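Jivavix Light Wood Work Table

Item 793
Category: Tables and Desks > Shared Workrooms
Sold by Brondwood

The Jivavix is a plain work table for rooms where several people use the same surface during the day. It has a light wood top, four straight legs and no drawers. People buy it for packing, sorting, paperwork and general use, and it suits a room where the furniture gets moved often.

Top

The top is solid beech, sanded smooth and finished with a clear matte oil. The front and back edges are slightly rounded, so a bag or a sleeve does not catch when it is pulled across. There is no lip or raised border. Boxes can be slid on and off from any side.

The oil finish handles normal use. Wipe up spilled drinks when you see them and use a coaster under hot cups. Light scratches can be rubbed out with fine sandpaper and covered with a thin coat of the Curncombe table oil, sold separately in a 300 ml can. Dark marks from metal or ink may need a second pass.

Size

The table is 800 mm deep. That leaves space for a lamp, a few cups and a bottle along the back while you work in front of them. It comes in 3 lengths, and all of them have the same height and depth, so two or more can be pushed together to make a longer run. Lengths can be mixed.

Measure your doorway before ordering the longest one. The legs come off, but the top ships in one piece.

Legs and frame

The legs are beech as well, and bolt to a steel rail under the top. Each foot has a leveling pad that screws in and out by hand. On an uneven floor, set the table where it will stay, press on each corner, and turn the pads until it stops rocking. Check the bolts again after the first month. New wood settles a little and the bolts may take another quarter turn.

Standing or sitting

Most customers use the Jivavix with a standard office chair. A chair with arms will fit under the top as long as the arms drop below the rail. For standing work, add the Wattanapong riser feet, which replace the leveling pads and bring the top up to a comfortable height for filling a backpack or folding clothes. The riser feet come as a set of four. Do not fit them on one end only.

Using it in a shared room

Leave enough floor clear on the working side for a person to step back with a bag in both hands.

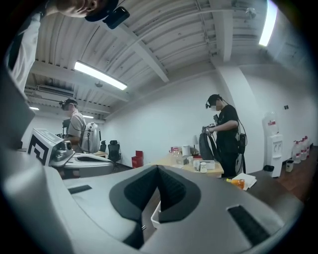
Small things tend to collect on any shared table. If yours is used for packing, keep one end for items that stay, such as a lamp, and leave the other end open. A second table nearby is useful for paper. Boxes waiting to be opened are better on the floor against a wall, where they do not take up the surface people need.

The table can stand against a wall or in the middle of the room. The back is finished the same as the front. A clip-on cable tray is available for the rear rail and holds a power strip and one lamp cord with room to spare.

What is in the box

Table top, four legs, steel rail in two parts, bolts, hex key, four leveling pads, printed instructions. You will need a second person to turn the table over once the legs are on.

Delivery and returns

The Jivavix ships flat in two cartons. They sometimes arrive separately, so please wait for both before calling us. Tables can be returned unassembled in the original cartons. Assembled tables can be returned only if a part is faulty, and in most cases we will send a replacement part first.

Orders placed in December ship after the warehouse reopens in January.

Related items: Curncombe table oil, Wattanapong riser feet, rear cable tray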